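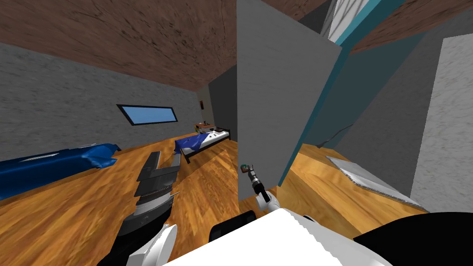
**Graslow opens Brorach to outside customers, beds and all**

*Simulated household package for two-armed robots goes on sale in November*

CHOWDARY — Graslow, a maker of simulation software for robot developers, will begin selling Brorach in November. Brorach is a set of computer-rendered homes in which a two-armed robot can be put to work before anyone lets it near a home with a mortgage on it.

The package ships with 200 rooms, including bedrooms with rumpled blankets, doorways at awkward angles and small things on the floor. Graslow used the rooms for its own testing for 2 years and says its robots have been humbled in all of them.

"Our customers kept asking for a house where a robot could knock over a nightstand and nobody would have to write a letter," the company said. "We had one. We had quite a few, in fact, and they were just sitting there."

Developers load a model of their own robot, choose a room and assign a job, such as picking a small object up off the floorboards near a wall. The software renders the view from the robot's head, with its own arms and grippers in the way, as they tend to be. Every run can be replayed from the same starting position, and lighting, floor finish and bedding can be changed between runs. The blankets can be straightened by hand in the editor. Most users stop bothering after the first afternoon.

Brorach's task library holds 3164 household jobs, sorted by room and by difficulty. The difficulty ratings were set by engineers and then revised after the engineers watched the results. "Pick up the thing by the door" moved up two grades.

The release also adds support for Plellonier, Graslow's existing scoring tool, which records dropped objects, bumped furniture and time spent hovering over a floor without doing anything. The last of these has its own column in the report. Early users asked for it to be made optional, and it now is.

Brorach runs on a single desktop workstation with a suitable graphics card. Licenses are sold by the seat, with a reduced rate for schools and universities. A free trial with 20 rooms and the full scoring report will be available on the same day as the paid version. Trial rooms include two kitchens, a hallway and a bathroom that the company describes as "small, but so are bathrooms."

Graslow has no plans to simulate the cleaning deposit.

**About Graslow**

Graslow writes simulation and testing software for companies that build household robots. It is based in Chowdary, in an office with real floors. Press copies of Brorach and additional images are available from the company's press desk on request.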